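Section 4. Folding and stacking (guest laundry, Brimville house)

Revised September, R. Bitar. Replaces the old Jadness sheet — bin that one.

Before you start: clear the worktop, wipe it, dry it. Hands clean. No cups near the clothes.

1. Sort by type first. Shirts, then checks and heavy stuff, then smalls.

2. Lay the garment face down. Smooth from the middle outwards.

3. Polo shirts: button up, sleeves in, sides in, bottom up to collar. Turn over, collar showing.

4. Bulky plaid: sleeves in flat, fold to a wide rectangle. Press the ends down before the next fold or you get a lump in the middle.

Note: soft creases are fine. Hard ones go back for the iron.

5. Finished polos to the back of the table. Keep the front free for whatever your working on.

CAUTION: Printed lettering — no hot iron straight on it. Cloth over, low setting, 2 passes at most.

6. Check the size of the pile against the shelf. Leclerc shelves take 23 polos, no more. Overfill and the bottom ones crease. 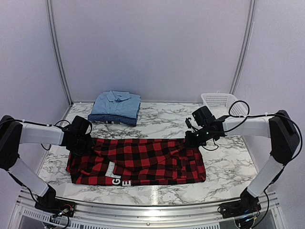 Fig. 4. Red-and-black plaid folded to a wide rectangle, light blue polo folded at the back.

7. Tag the pile with the room number, then into the Ciswood cupboard. Room 159 goes on the lower shelf, seperate from the rest.

Note: missing buttons — don't fold. Mending bag, tag on, tell Rami.

Next: Section 5, Towels and bedding.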